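Chapter 6
Teaching by Demonstration

Learning goals
After studying this chapter, the student should be able to:
explain the difference between kinesthetic teaching and teleoperation;
name the signals that must be recorded during a demonstration and state the rate at which each is needed;
judge whether a demonstration is fit to be used for training;
plan a small demonstration study in simulation before hardware is used.

6.1 Why a task is shown

In the earlier chapters, every motion of the arm was written down in advance. The programmer chose the waypoints, set the speeds, and decided when the gripper should close. This approach serves well when the parts arrive in the same place each time. It becomes costly when they do not. A program that picks up a box from a fixture may run to a few lines, while a program that picks up a small handheld object lying at any angle on a table may need a separate rule for each way the object can lie.

Teaching by demonstration begins from a different point. A person who already knows how to do the task guides the robot through it, and the system stores what the robot sensed and what it was told to do at each moment. A learning method then looks for a rule that links the two. Such a rule is called a policy.

Two methods of guidance are treated in this chapter. In kinesthetic teaching, the person takes hold of the arm and moves it by hand while the motors offer little resistance. In teleoperation, the person stands apart from the arm and sends commands through a controller, a second arm, or a tracked glove. The first method gives the teacher a direct feel for weight and contact. The second keeps the teacher's hands and body out of the camera view, and it can be used with a simulated arm, which cannot be held at all.

The running case for Chapters 6 through 8 is the Arville handling study, prepared for this course by Anitha Poduval and Jagadeesh Gowda. Its teachers used the Fernar remote controller to guide a simulated arm with a parallel-jaw gripper. The study contains 1,907 demonstrations, of which 113 were set aside for testing. The remainder form the training set used in the exercises.
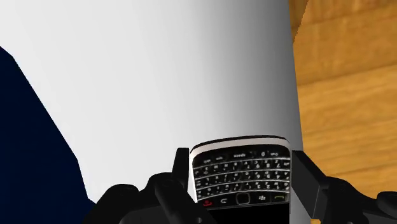
CASE 6-A: GRASPING A HANDHELD DEVICE

In this rendered view from the case, the fingers bear on the left and right edges of the phone, and its keyboard faces the viewer. A grasp of this kind leaves the keys uncovered, a point that matters if a later step calls for one of them to be pressed. Small characters on the keys are hard to read at this resolution. Students should keep this limit in mind when deciding what a policy can be expected to learn from camera input alone.

A single view also says nothing about force. Two demonstrations may look alike at the moment of grasp and yet differ in how firmly the fingers close. For this reason the Arville records store the gripper command and the measured finger opening beside each camera view – a practice followed throughout this book.

6.2 What is recorded

A demonstration is a series of time steps. At each step the record must hold, at the least, the joint positions, the gripper opening, the camera view, and the command sent by the teacher. The command and the measured position should never be treated as the same quantity. An arm that is pressing against an object may be told to move farther than it is able to go, and the gap between the two values is often the only sign of contact.

Clock errors deserve special care. Geetha Raju's laboratory notes, reprinted in Appendix C, describe a trial set of 500 demonstrations in which the camera clock ran behind the joint clock. Policies trained on that set closed the gripper too late. The set was corrected by shifting the camera times, and training was then repeated.

Review questions for Section 6.1 are found at the end of the chapter. Exercise 2 requires the Arville training set.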